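关于我们

普雷隆衣物整理社(Prelon)做的是衣服的事:收进来,检查,修补,叠好,再送回去或者转给下一个人穿。店面在波列罗街(Pollero)的拐角,前面是柜台,后面是一间长条形的工作间。工作间比柜台大得多,多数活儿都在那里做。

我们最早只接改裤脚。后来有客人问能不能顺便把拉链换了,又有人问旧牛仔裤放着占地方,能不能拿来处理掉。问的人多了,就慢慢变成现在的样子。目前固定的业务有四项:家庭衣柜整理、旧衣回收分拣、日常修补,以及面向学校和社区的整理课。

我们接什么,不接什么

牛仔裤、衬衫、毛衣、外套、童装、床单和毛巾都接。内衣和袜子只接全新未拆封的。皮草、真皮和婚纱不接,店里没有合适的设备,接了也做不好。有霉斑的衣物请先在电话里说明,我们会约一个单独的时间收,不和别人的东西放在一起。

每位客人单次最多送85件。超过这个数请分两次,或者选上门服务。用普通的袋子装就可以,不必事先叠,也不必分类。口袋请自己先掏一遍。我们收到以后还会再掏一遍,找到的东西装进小信封,写上单号,和衣服一起交还。

牛仔裤的处理

牛仔裤是送来最多的一类,所以单独说一下。

一条裤子进来以后先平铺在工作台的垫子上,背面朝上。先看后面,是因为后袋、后腰和臀部的缝线最容易出问题,正面看着完好的裤子,翻过来常常已经磨薄了。先看腰头,再看后袋四角,然后顺着裤腿往下摸到裤脚。摸比看可靠,布料薄了手上感觉得出来,颜色深的裤子尤其如此。

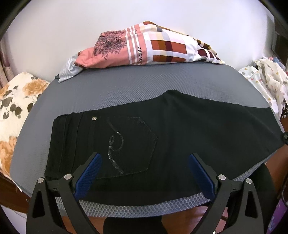

后袋有装饰的裤子要另外登记。亮片、绣花、烫钻、金属铆钉都算装饰。登记时写清楚装饰在哪个口袋上,有没有脱线,有没有缺。亮片多是一根线连着缝的,断了一处,后面的会跟着松,所以看到线头不剪,先打结固定,再决定补不补。铆钉检查松动和生锈,松的重新压紧,锈的征得客人同意以后更换。

黑色和深蓝色的裤子单独放。它们容易掉色,和浅色衣物叠在一起放久了会染上去。清洗时翻面,冷水,不脱水太久,挂在阴凉处。亮片那一面不熨,需要熨的时候从里面隔一层布,温度调到最低。

叠法也写在这里,常有客人来问。裤子平铺,左右腿对齐合上,后袋朝外。裆部凸出来的那个三角往里折平,从裤脚往上折到腰头下面一点,再折成三折。这样能立在抽屉里,打开就看得见后袋,哪条是哪条一眼能分出来。有亮片的裤子改成后袋朝里,中间夹一张薄纸,免得刮到旁边的毛衣。

分拣标准

回收来的衣物分为四档。

第一档:可以直接再穿,没有破损,没有明显褪色。清洗后进店里的二手架。

第二档:有小问题,修了就能穿。掉扣子、脱线、拉链卡、裤脚磨毛都归在这一档。

第三档:不适合再穿,布料还能用。牛仔布裁成方块,给整理课做练习料,也做杯垫和补丁。

第四档:布料也不行了,交给纺织品回收站。

分档由两个人先后看过才算数,意见不一致的放到待定筐里,第二天上午再看一次。每个月经我们手的回收衣物有500件左右,换季的时候会多一些。七月最少,那个月我们把二手架全部撤下来,清点,重新挂。

工作间

工作间里有铺垫子的台面、缝纫区和放待取衣物的架子。垫子用灰色,黑裤子放在上面线条清楚,浅色衬衫也看得见污渍。以前试过白色的,用了一个冬天就洗不出来了,试过绿色的裁剪垫,看颜色总是不准。垫子每天收工后用湿布擦,每周换下来洗一次。

缝纫线按颜色排在墙上,牛仔裤用的粗线另放一格。黑线有好几种,有的发蓝,有的发棕,补之前拿到窗边比一下再选。扣子装在玻璃罐里,都是历年从第四档衣服上拆下来的。需要配老扣子的客人可以自己来翻,不收钱,翻完请按大小放回去。

待取的衣物挂单号牌,保留38天。到期前我们会发短信,再打一次电话。还是没有人来取的,移到仓库的箱子里,不会马上处理。

上门整理

上门服务以半天为单位,一次去两个人。第一步是把衣柜里的东西全部拿出来,按裤子、上衣、外套、其他这样分堆。要不要留由客人自己决定,我们不劝人扔东西。拿不准的放进一个箱子,写上月份,过半年再看。

决定留下的,我们叠好、挂好放回去。要送走的当场装袋带回店里,按前面说的四档分拣。需要修的另写一张单子,修好以后送回。衣架和收纳盒尽量用家里现成的,确实不够的时候再告诉客人要添几个,在哪里买都可以。

上门之前请把床空出来,床是最好用的分类台。家里有猫狗的请提前说一声,黑色的衣服要多带一卷粘毛纸。

整理课

课在店里后间上,也可以到学校去上。内容是叠衣服、钉扣子、补膝盖上的洞、认洗涤标签。每人一份练习料,就是第三档裁下来的牛仔布。孩子的课时间短一些,大人的课长一些,教的东西是一样的。

钉扣子的部分最花时间,多数人卡在绕线柱那一步。补洞的部分先教从里面衬布,再教外面走线。带装饰的后袋放在最后讲,只讲怎么把松掉的亮片重新固定,复杂的花样不教,需要专门的针和耐心。

和我们一起做事的单位

萨斯洛洗衣房(Saslow)负责大件清洗,床单和厚外套都送到他们那里,隔天取回。德利奇布行(Delić)供应补丁布和缝线,店里买不到的颜色由他们代找。这两家都离得不远,走路就能到,急用的时候我们自己去拿。

二手架上的衣服卖出去的钱用来买线、买针、修缝纫机,有剩余的话补贴学校的整理课。架子上最多同时挂200件,再多就翻不动了。

价格

改裤脚、换拉链、钉扣子的价格贴在柜台右边的墙上,和网站价目页一致。亮片和绣花的修补要看到实物才能报价,请把裤子带过来,照片看不出线断在哪里。报价以后不同意可以直接拿走,不收检查费。

修补过的地方,三个月内再脱线,拿回来免费重做。换了别的地方破了,按新的单子算。

营业时间

上午九点到下午六点,中午不休息。下午四点以后人比较多,东西多的话请上午来。上门服务和整理课需要预约,电话和柜台都可以约,网站上的表格也可以填,填完当天会有人回复。

第一次来的客人请留一个常用的电话号码。送来的衣服里如果有特别在意的一件,请单独说,我们会在单子上画一个圈,那一件先做。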